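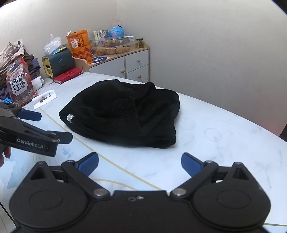 Chapter 2
Looking After Knitted Things

Knitted clothes stretch because they are made of loops. A woven shirt holds its shape on a hanger. A heavy jumper left on one will drop at the shoulders, so knitwear is kept folded, on a shelf or in a drawer. This chapter deals with hats, jumpers and other small knits, and with the table you fold them on.

Before you fold

Clear a space wide enough to lay the garment out. Move snacks and papers to one side and wipe up any crumbs. Brown crumbs are easy to spot on a white table top and much harder to find on black wool. Then look the cloth over. A dark garment bunched into a mound can hide a stain or a pulled thread, and scraps of white paper or plastic should be picked off before they are folded in.
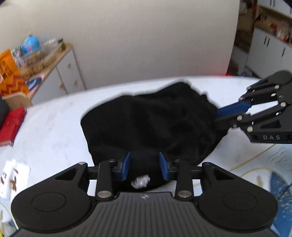

Ribbing and gathered edges

Ribbing is the stretchy part at a cuff, hem or neck. Lift it with a light grip and do not tug. Lay the edge down first, let it settle into its own width, and smooth the rest of the garment away from it with a flat hand. A fold should fall across the plain part of the knit where possible. 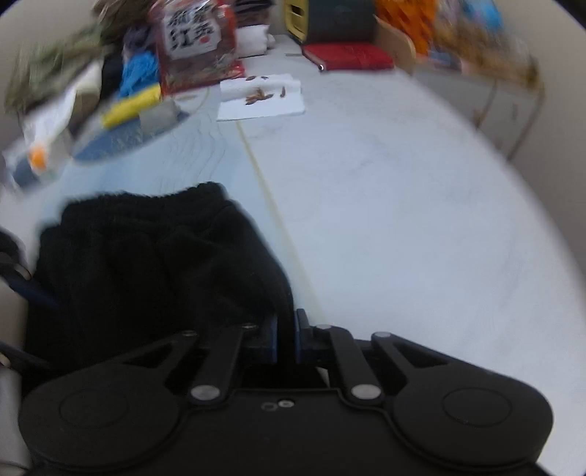
Talha Orakzai

In my classes at Florkham I begin with a plain knitted hat. Students turn the cuff up evenly, press the crown flat and fold once. Anything with a metal badge goes on top of the pile, badge upwards, so that it does not catch on the layer below. Jumpers come next, and for those you will need the folding board described in section 2.2.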